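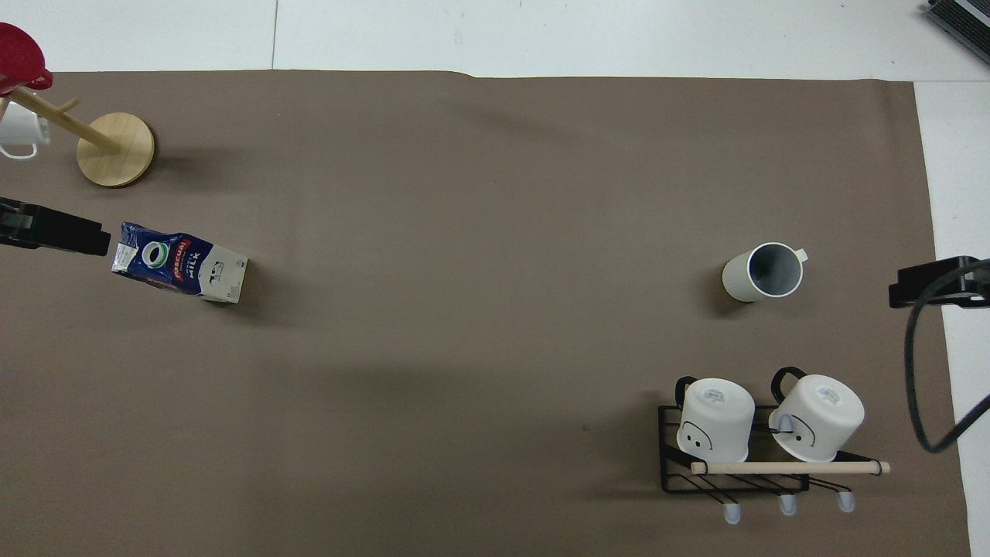
A mug tree is a household stand for storing cups by their handles. It consists of a weighted or broad base, an upright post, and a number of short pegs set into the post at an upward angle. Mug trees are usually kept on a kitchen counter or table, near the place where hot drinks are made. They are also called mug stands or cup trees.

Construction

Most mug trees are made of wood or metal wire. In wooden models the base is commonly a round disc, as on the light-colored stand shown with a red mug and a white mug on it. The post is glued or screwed into the center of the base. The pegs are glued into drilled holes, which are staggered up the post so that a mug on one peg does not strike the mug below it.

The pegs slope upward to keep the handles from sliding off. A peg set too flat will let a mug slip when the stand is bumped, and one set too steep makes the handle hard to lift clear. The maker Losik, which sold unfinished beech stands by mail, settled on an angle of 50 degrees from the post and kept it for all of its models.

Stability depends on the width of the base and on how the mugs are placed. A stand loaded on one side only may tip. Users are generally advised to fill opposite pegs first and to hang the heaviest mugs low.

Use

Hanging mugs on a tree frees shelf space and lets air reach the inside of the cup. It also puts the weight of the mug on its handle, so mugs with cracked or repaired handles are better stored standing. Cups with very small handles, or with no handle, cannot be hung at all.

The stand is often part of a drinks corner, together with a kettle, a sugar bowl and a carton of milk. Some households put a cloth or tray under the base — this protects the tabletop from scratches and catches drips from newly washed mugs.

Wooden stands are wiped with a damp cloth and dried. They are not suited to the dishwasher, as soaking loosens the glue around the pegs.

Collections

The Flirnwood Household Museum in Staltstead holds 64 mug trees, the oldest of them a turned stand with 11 pegs in two rings. The collection was started by Pejman Ansari, a furniture restorer, and was cataloged by Tatu Mwaipopo. The catalog was published on Sunday, March 3, 2019, and lists 1,106 kitchen objects in all, including plate racks, egg stands and towel rails.

See also

Dish rack
Cup hook
Plate rack
Coat stand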